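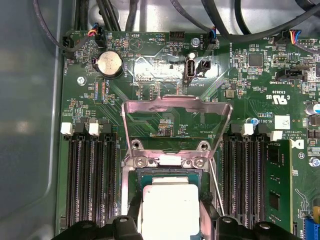 Processor socket with the load plate raised.

06/07/2025
By the Pundstead Evening Garden Course

Session notes: Where the water goes

Welcome back, everybody, and thank you for the lovely pile of sketches you handed in last time. I have read every one of them and will give them back at the break. Several of you drew beautiful planting beds in places where, going by your own notes, the lawn squelches until late spring, so this seems like a very good evening to talk about drainage! It is the part of garden design that people like least, and I was the same when I started, but I have come to enjoy it a great deal and I hope a bit of that rubs off.

Start with a walk

Before you measure anything, go outside while it is raining hard. Put on a good coat and stay out for a while, longer than feels sensible. You want to see where water leaves the roof, where it crosses the paths, where it slows down and where it sits. Take your plot plan along in a plastic sleeve and draw arrows on it with a grease pencil, long arrows for fast water and short ones for slow. Go out again the next morning and shade in whatever is still standing. If you can do this in January as well as in summer, so much the better, as frozen ground behaves almost like pavement and you will learn things about your yard that a warm shower would never show you.

Look for the quieter signs too. Moss on one side of a path, a fan of fine silt at the foot of a slope, mulch that keeps wandering onto the driveway, a gray tide line on the foundation. Each of these belongs on the plan.

Measuring the fall

You will need two stakes, a ball of string, a line level and a tape. Drive the first stake at the high point and the second at the low point, tie the string at ground level on the high stake, pull it tight across to the low one and slide it up or down until the bubble sits in the middle. Then measure from the string down to the ground at the low stake. That is your fall. Long strings sag, I'm afraid, so on a big yard work in shorter stretches and add the results together.

The slope as a percentage is the fall divided by the distance, multiplied by a hundred, with both in the same unit. Please do watch the units, as this is where most of the strange answers come from. At the Lundgren lot, which we will use for the rest of the session, the ground drops 36 inches between the back porch and the rear fence, over a distance of 92 feet. Turn the feet into inches first, then do the division, and write your answer in the margin of the worksheet. Keep in mind that an average hides a lot. Most of the drop on that lot happens in the first stretch below the porch, and the back half is so close to flat that water has no good reason to leave it.

Roof water

The Lundgren house has a roof footprint of 2,000 square feet, and all of it comes down through two downspouts on the same side. One inch of rain on one square foot is a twelfth of a cubic foot of water, so you can work out for yourselves what a one-inch storm delivers to each of them (assume they share it evenly). I would like you to do it by hand at least once. The number is always bigger than people expect, and after that you will never again look at a little plastic splash block in quite the same way.

The first repair on almost any wet lot is to carry the roof water away from the house before you think about the rest. A buried solid pipe will do it if you have somewhere lower for it to come out. Check the outlet before you dig the trench, please - I have seen a very tidy trench that ended in the middle of a rise. Local rules about sending water toward a neighbor or a street vary from town to town, so ring the office that handles permits and ask.

Swales

A swale is a wide, shallow channel, usually grassed, that moves water slowly across a yard. A good one is hardly noticeable when you are standing in it. Keep the sides gentle, 3 feet across for each foot of depth or flatter, so that a mower can go over without scalping the top edge. The bottom should fall steadily, with no dips, and it should be rounded, as a sharp V will cut itself deeper in every storm.

Set out the line with a garden hose first and leave it overnight. Curves that looked graceful at ground level often look fussy from the kitchen window, and moving a hose costs nothing. When you are happy, mark it with paint, strip the sod carefully and roll it in the shade, dig, check the bottom with your string, and lay the sod back. Water it in and keep feet off until it has knitted.

Dry wells and gravel trenches

These get asked about every term. They are useful when the soil underneath will take water, and a great disappointment when it won't, so do a soak test. Dig a hole as deep as your forearm, fill it, let it drain completely, fill it a second time and note how far the level drops in an hour. Heavy clay may hardly move. In that case a gravel pit is simply a bathtub, and you are better off with a swale or with plants that like wet feet.

If you do build a gravel trench, line it with filter fabric and fold the fabric over the top before the soil goes back. Use washed stone. The dusty kind is cheaper and will clog the fabric.

Planting the wet corner

There is a great deal to be said for giving in gracefully. Red twig dogwood, winterberry, sweetspire, blue flag iris and the sedges will all be happy where a lavender would sulk and die. The Pema plot on our field trip list is planted this way, and it is well worth bending down to see how the ground was shaped underneath, with the thirstiest plants lowest and the fussier ones on the shoulders of the basin.

For next time

Bring your rain walk plan with arrows, your fall measurements in at least two directions, and your soak test result. If it hasn't rained, a sprinkler on the high side for an hour will give you something to draw. We will start on retaining walls, including what goes behind them, so the gravel section of tonight's notes will come up again. String and line levels can be borrowed from the gray cabinet - please sign the sheet, and please wind the string back on.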